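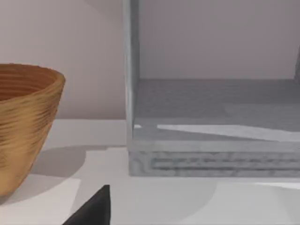

Who can stop a remote session once it has started?
Anyone on the floor. Hit the stop, then tell the operator.

Teleop demo check, Clurkar cell, Tuesday a.m.
Checked by: C. Azevedo

E-stop, desk side: OK
E-stop, arm side: OK, stiff. Czesław to look at it
Hand controller dead-man: OK, drops out on release
Speed cap in remote mode: OK, 10 percent
Speed cap in hand guiding: FAIL first try, old profile loaded. Reloaded, OK
Gripper fingers tight: OK
Video lag: OK after restart. Dont start if the picture stutters
Recording disk: 800 GB free, fine
Log number: 362
Floor tape: worn by the door. Redo
2 people present for hand guiding: NO, Corrado left early. Remote demos only untill he's back

Open: floor tape, stiff button. Kazimiera signs before the next hand guided run.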